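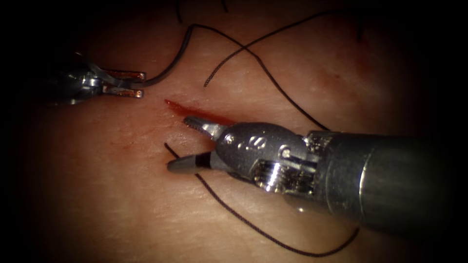 Foto: Joonas Pesonen

Sonavdale, Oktober, kurz vor elf abends

Nur schnell, muss um sechs wieder raus. Nahtübungen, Raum 403, den ganzen Nachmittag. Rücken kaputt, Augen auch. Licht wie immer nur in der Mitte, am Rand vom Pad sieht man nichts mehr.

Heute also Knoten. Schwarzer Faden auf blasser Haut (na ja, Haut, fühlt sich fast so an, sogar mit Poren und Fältchen), das ist wenigstens gut zu erkennen. Kurzer gerader Schnitt, knallrot drin. Hab mich beim ersten Blick doch erschrocken, obwohl ich es ja weiß. Und dann das Elend mit den Fäden, die über der Wunde kreuz und quer liegen, und man überlegt, welches Ende jetzt nochmal welches war. Joonas meint, nicht denken, Schlaufe locker lassen, dann ziehen. Sagt er so. Für einen Knoten hab ich mal mehr als 40 Minuten gebraucht, das war im Frühjahr in Wandadton, daran will ich garnicht denken.

Zwischendurch Tee bei Toom, zu süß, trotzdem zwei Becher. Jacke dort liegen lassen, morgen holen!!
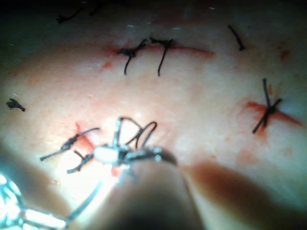

Knoten am oberen Schnitt, rechts der mit dem X.

Was mir beim Anschauen auffällt: die beiden Knoten oben sitzen fast auf einer Höhe, das gefällt mir. Abstand auch ok. Die Fadenenden dagegen viel zu lang, hängen rum, einer mit so einem Häkchen unten. Rechts alles rot verschmiert, und die Enden stehen über Kreuz ab. Kürzer schneiden. Steht jetzt auch auf dem Zettel am Spiegel.

Pad ist gewölbt, das macht mehr aus als gedacht. Auf der Flachen vom letzten Mal war mir der Abstand egal, hier rutscht mir das Auge dauernd weg. Nächstes Mal kleinere Schritte, vorher was essen. Und Kistia wegen Nachschub schreiben, Faden wird knapp, Joonas hats schon wieder vergesen.

Wäsche noch in der Maschine. Egal. Licht aus.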